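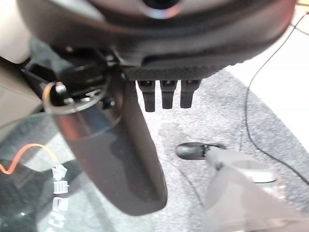
Why do we have fingerprints?

Look closely at the tip of one of your fingers. The skin is covered in tiny raised lines called ridges. They bend into loops, swirls or arches, and together they make your fingerprint.

Your fingerprints formed before you were born. The skin on your fingertips has several layers, and they grew at different speeds. This made the skin buckle and fold. The pattern stays the same all your life – it just gets bigger as you grow.

Even identical twins have different fingerprints. Small things, such as how a baby lies in the womb, change the way the ridges grow.

We use cookies to remember your settings on Dullden Junior. Accept | Manage cookies

What are they for?

Scientists are still working on this. Ridges help us feel very fine textures, such as the weave of a piece of cloth. When you slide a finger over something rough, the ridges make the skin shake slightly, and nerves underneath pick up the shaking.

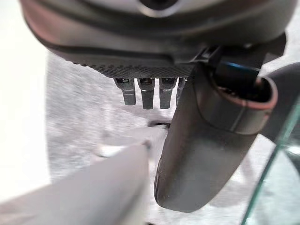

A crosshatch pattern is another kind of fine texture.

The ridges also have sweat pores along them. A little moisture can help your skin grip, but too much makes it slippery.

Do animals have them?

Some do. Gorillas and chimpanzees have fingerprints, and so do koalas. Koala prints look very much like ours, even under a microscope.

Try it yourself

Rub a soft pencil on paper until you have a dark patch. Press your finger on it, then put clear sticky tape over your fingertip. Peel it off and stick it on white paper. Is your print a loop, a swirl or an arch?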